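Gedavmont Classic Car Club
Minutes of the general meeting, April 2019

Present: Ottmar Wegener (chair), Wanda Rosenthal (minutes), Esperanza Ambrose, Eino Salminen and members. Apologies from Verna Haverford.

1. Previous minutes
Accepted, after Eino asked that "engine rebuilt" be changed to "engine said to be rebuilt." The seller has still not produced a receipt.

2. Spring drive to Thibodeaux
Ottmar proposed the long route, 277 miles in one day. Esperanza doubted that the older sedans would enjoy it, or their drivers. Last year's "easy run" ended with 2 cars on a trailer. Route to be cut or split over two days. No vote taken.

3. Drokura rust treatment
A sales letter was read out promising that one coat stops rust for good. Wanda asked what "for good" meant and found no answer in the letter. Eino will try it on a scrap fender — not on a car — and show the result in May. No club order until then.

4. Original or updated
Long discussion on whether wagons with later engines should be judged with the original ones. Ottmar says visitors can't tell. Esperanza says judges should. Motion for a separate class carried with 4 against.

5. Membership
Now 53 paid. Ottmar called this growth. Wanda noted that it includes renewals that were late last year.

6. Other business
Parking at the Susura show: the promised shaded row is not in writing. Verna to get it in writing. 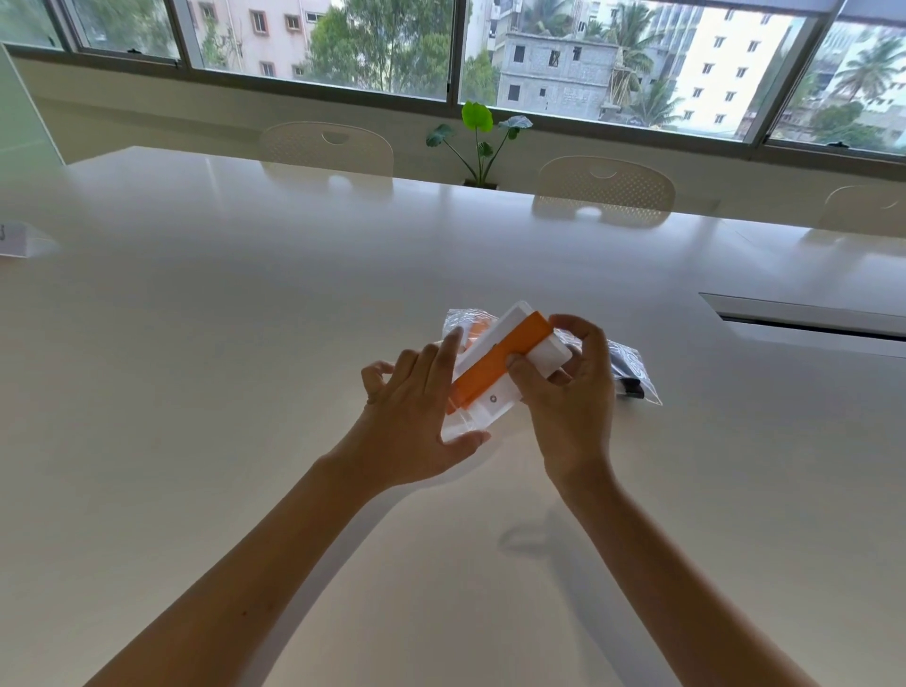
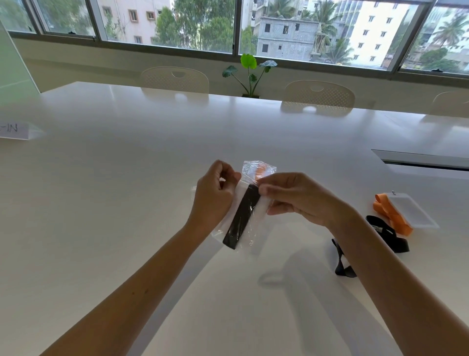
Page last changed: after corrections to item 4, W.R.

Both sets of hands at the white table. Corrections to Wanda before the next meeting, please.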